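Drolness: a list of things that get folded

README, third rewrite. The first two were tidier.

What you have downloaded

Drolness is a catalog of household fabric, one line per item, with notes on how each thing ended up folded, half folded, rolled, or stuffed behind something else. It covers 739 items. The file is called drolness_main.csv, and there is a second file, drolness_notes.txt, which holds everything that would not fit in a column, including a long passage on fitted sheets that I have been asked to shorten.

The list began with a linen closet in Eronau and a disagreement over whether a tea towel is folded in thirds or quarters. Lawal Ekwueme said thirds. I said quarters. We agreed to write down what people do in their own homes and let that settle it. It did not settle it, but by then we had a spreadsheet.

Columns

item_id: a number from 1 to 739. No gaps. There used to be gaps.

kind: towel, sheet, pillowcase, napkin, tablecloth, curtain, garment, gown, cover, rag, other. "Rag" is a judgment and we stand by it.

material: cotton, linen, wool, synthetic, nonwoven, mixed, unknown. If the label was washed blank, we put unknown, even when we were pretty sure.

stiffness: 1 to 3, where 1 is a silk scarf and 3 is the tablecloth from the Stöckli guesthouse, which could stand up by itself.

state: flat, folded, rolled, bunched, draped, hung. Only one value per row. Things that are half draped and half bunched go under whichever half annoyed the person typing.

fold_count: how many folds, if it was folded. Blank otherwise. Please don't read a blank as zero, which somebody did in the first release, producing a chart in which curtains were the laziest fabric in the house.

room: where it lived, in the words of whoever lived there. This is why the column contains both "hall" and "hallway" and also "the cold room."

remark: free text. Spelling left alone.

Where the rows came from

Of the 739 rows, 700 came from homes, written down on paper sheets and typed up later. The other 39 came from Stikotska, a small rental laundry that let us go through its shelves in January, when business is slow. Those rows are much neater than the rest and will pull your averages toward respectability. Filter on source if you want to know how people really live.

The typing was shared between me and Lawal. Where our handwriting defeated us both, the row was dropped, and 47 were lost that way before numbering. I maintain that most of those were his.

Known problems

"Napkin" and "rag" overlap. The same piece of cloth can move from one to the other in a single dinner, and the catalog has no column for that.

Curtains are nearly always marked hung. A few are marked folded, and those belong to one household that had been meaning to put them up.

Fold counts above six are suspicious. Either the person was folding a bedspread for a very small drawer, or they lost track and kept going.

Colors are not recorded. We tried. Two people and one duck-egg pillowcase was enough to end that.

Nonwovens, a warning

Late on we let in the thin papery stuff: disposable gowns, dust covers, the sheets that come wrapped around new furniture. Lawal was against it. He held that if you can't iron it, it isn't laundry. I held that it still has to be put somewhere, and that it behaves worse than anything made of cotton. A cotton sheet, left alone, will more or less hold a crease. A nonwoven one slides open as soon as you turn to pick up the next thing, and then gathers itself into a rope at whichever end you weren't holding.

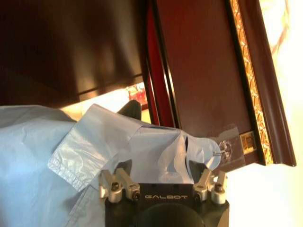 The usual advice is to find a hem first and work from there, and it's fair advice, except that on thin cloth the hem tends to flip over on itself and pass for a second layer. We wrote such rows up as bunched unless the whole edge lay straight. If you think that's harsh, the rule is easy to undo: select material = nonwoven, state = bunched, and read the remarks, which mostly say things like "nearly had it."

Also, stiffness means very little for these. We gave almost all of them a 1, then found that a crumpled one can hold its shape better than a wool blanket. I would ignore the column for nonwovens – or fix it, and send me the fix.

Using the list

Do what you like with it, as long as the name Drolness stays attached and you don't describe it as representative. It represents people who would let us look in their closets.

Corrections go to Milovan Dervishi (me). Please send the item_id and what you believe is wrong. "The towels seem off" is a real message I received and I still don't know which towels.

Changes since the last release

Merged "dishcloth" into "rag" after a long lunch.
Added the nonwoven rows.
Removed the rating for smell.
Item 47 is now a pillowcase. It was always a pillowcase, but it had been entered as a curtain with three folds.
The fitted sheet passage in the notes file is down by a page. The diagram stays.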